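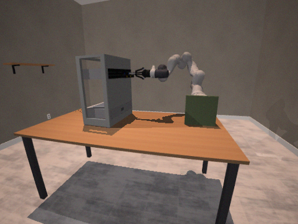 Karim Haddad wrote back after the first draft of this section that he would run the wide fingers last, because a bad setting on them throws the arm off its start pose and the narrow pair then begins from the wrong place. The order below follows his advice. If you have a printed copy from before September, the steps are in the old order and should not be used.

Section 6. Comparing two grippers on the handle task

This section covers a side-by-side trial of the Erkstead narrow gripper and the Darwish wide gripper in the Cereck simulator. Both are parallel grippers with two fingers. The arm, the table and the appliance stay the same for both runs. Only the gripper file changes.

Before you start

You need Cereck installed and licensed, the arm model loaded (Section 3), and both gripper files in the Hina controller folder. Close any other project. Cereck keeps the last gripper in memory and will attach it to the new arm without asking.

6.1 Set up the room

1. Open the project named handle_compare.
2. Select the arm base and check that it is locked to the tabletop. A closed padlock shows next to its name in the object list.
3. Select the appliance and lock it the same way.
4. Turn on shadows. They are a help when judging how far the fingertips are from the handle.
5. Save the project under a new name.

Note: The appliance handle has its own contact setting. Leave it at the default for both runs.

6.2 Run the narrow gripper

1. In the Gripper menu, choose Erkstead Narrow.
2. Press Home and wait for the arm to stop.
3. Press Approach. The arm reaches toward the appliance and stops with the fingers slightly open, just short of the handle.
4. Look at the fingertips from the side view and from the top view. They should be level with the handle in the first and in line with it in the second.
5. If they are off, move the wrist with the arrow keys. Do not move the base.
6. Press Close, then Pull.
7. When the arm stops, press Log. The result is written to the run table.
8. Repeat from step 2 until you have 10 logged runs.

Caution: Do not press Pull while the fingers are still closing. The controller takes the command right away, and the run will be logged as a slip even if the grip was good.

6.3 Run the wide gripper

1. Press Home.
2. In the Gripper menu, choose Darwish Wide. The view blinks once as the model is swapped.
3. Open the Tool Offset box and press Read From File. The wide fingers are longer, and with the old offset they will hit the handle on the way in.
4. Repeat steps 2 to 8 of 6.2.

Note: If the arm shakes at the end of the approach, lower the approach speed by 2 steps and start the set again. Use the same speed for the narrow gripper too, even if that means running it over. Results taken at different speeds can't be compared.

6.4 Read the results

Open the run table and sort by gripper. Look at the Slip column first, then at Peak Force. A gripper that never slips but shows a high peak force is probably set to squeeze too hard – lower the grip force and run a few more before deciding.

Runs marked with error 206 did not reach the handle at all. Leave them out of the comparison and replace them with new runs. The usual cause is a tool offset that was not read in (6.3, step 3).

Export the table before you close the project. Cereck does not keep it between sessions.

6.5 Going back to the default gripper

Press Home, choose Default in the Gripper menu, and read the tool offset again. Unlock the appliance if you are moving on to Section 7, where it is shifted along the table between runs.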